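**The lake at Hengate, and how to get wet in it**

Hengate is a slate quarry that filled with rainwater after the pumps were switched off, and for years the only people who went there were divers and teenagers with a rope. It now has a parking lot, a ticket hut and a sign with eleven rules on it, the longest of which concerns geese. Several of you have written to ask if it's still worth the drive. I went last week. It is, provided you like stairs.

There are 400 of them from the parking lot down to the water, cut by quarrymen who evidently had no two legs of the same length. Going down is scenic. Going up is a conversation with your past self about lunch. If your knees have opinions, take the old cart track on the north side, which adds a mile and comes out by the swimming platform. The track isn't signposted. Look for the rusted winch and go left.

The water is a green I'd assumed was the work of the tourist office. It's also cold enough in May that I was in and out in the time it takes to say a word I won't print. Bongani Van Wyk, who runs the dive school on the platform, wears a thick wetsuit until November and then a thicker one. He'll take beginners on a shallow dive along the east wall, where you can see a drowned crane and, he claims, a very large pike. I saw the crane.

Climbers have the west face. There are 2 bolted sectors, Grurkilis and Julness, both named by the people who first climbed them and who have never explained themselves. Grurkilis is the friendly one, in the shade until noon, with plenty of easy lines and a flat ledge for standing around on holding someone else's rope. Julness is steep, gets full sun and is populated by thin people who don't say hello. Helmets in both, please. Slate comes off in plates.

For food, bring your own or walk up to Mokoena, the café in the old weighing house. It does soup, flatbread and a plum cake that had sold out by the time I finished the stairs. Cash only, and the nearest machine is back in town. The toilets are behind the building and require a key attached to a piece of slate the size of a paperback, so you won't be walking off with it.

Getting there without a car takes some patience. The bus stops at the junction, 2 miles short, and the driver will tell you it's a pleasant walk. It's a pleasant walk along a road used by gravel trucks. Share a taxi if you can find anyone to share it with. The last bus back leaves at 6:40, and it does leave.

Camping on the rim is allowed with a permit from the ticket hut, which closes at five, so get that before you swim. Fires aren't allowed at all. Tent pegs are allowed but useless, the ground being solid rock with a thin layer of optimism on top. Bring a tent that stands up by itself, or some heavy friends. 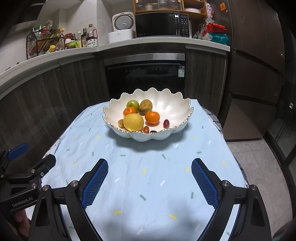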